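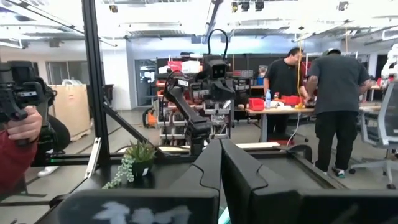
To: cell-users list
From: Equipment Safety Office, Sandville
Date: 20/02/2022
Subject: Re: Gripper closing without command on Ondow arms

Dear colleagues,

Thank you to those who replied to the notice circulated last week. The earlier message is quoted below in part, with our response after each passage.

> During a routine session one of our Ondow arms closed its gripper
> while the control screen showed the arm as paused. The fingers had
> been open for 14 minutes with nothing between them. No hand was
> inside the working area at the time and there was no injury.

The Office has recorded this as a near miss under reference 1567. It is being treated in the same way as an event in which a person was hurt. We ask other sites not to wait for an injury before sending a report of this type.

> The operator pressed the stop button at once. The fingers stayed
> closed, and we could not open them from the screen. We cut the
> power at the wall and opened them by hand.

The stop button did what it is meant to do on this model. It removes drive from the arm and leaves the gripper holding in its last position, so that a carried object is not dropped. Several members have told us that they expected the fingers to open. The wording in the Plirkance site handbook is unclear on this point and a corrected page will be issued.

Please do not open the fingers by hand straight after the power has been cut. The supply holds some charge for a short time. The interval to be observed is 60 seconds, and the arm should be supported before anyone reaches towards the wrist.

> We have looked through the log and can find no close command from
> our side. The only entry near that time is a dropped connection to
> the wrist, followed by a reconnection. Has any other site seen this?

Two sites have now reported the same pair of entries. In both cases the gripper was found closed after the connection came back. At one of them the cable to the wrist had been replaced in November and the fault was not seen before that work. At the other the cable was the original one. We therefore cannot say that the cable is the cause, and members should not assume that fitting a new one will clear the fault.

Conneely, who supply the gripper controller, have been sent all three logs. Their first reply states that the controller may carry out its last stored position on reconnecting if the pause state has not been passed to it. They have not yet been able to repeat the fault on their own bench. The Office regards this as a possible explanation only.

> Should we stop using the arms until this is settled?

The Office does not at present require that arms be withdrawn from use. The following measures apply with immediate effect to every cell fitted with the Ondow gripper and will remain in force until withdrawn in writing.

1. The paused state is not to be relied upon for any work within reach of the fingers. Power to the arm must be off and the switch locked.

2. Objects are to be placed on the bench for the arm to collect. They are not to be handed to the gripper.

3. Anyone filming or measuring close to an arm is to be treated as being inside the working area, including where only a hand or a piece of equipment crosses the line of the bench. Hand-held equipment counts for this purpose.

4. Where two arms share a cell or face each other, both are to be powered off before either is approached.

5. Any dropped connection to the wrist must be written in the cell book, whether or not the fingers moved. Please keep the log from 20 minutes before the event until the arm was made safe. Logs that begin at the fault itself have been of little use to us.

> We have kept the arm as it was in case somebody wishes to look at it.

This was the right course and we are grateful. An inspector will visit to remove the controller. Until then the arm should remain off and labelled, and the software on it should not be updated. We understand that one site has already installed the newer version in the hope of curing the fault, and we would ask that site to write to us directly with the version numbers before and after.

Replies of general interest may be sent to the list. Logs should be sent to the Office only, as some of them contain the names of operators.

Yours faithfully,

Equipment Safety Office
Sandville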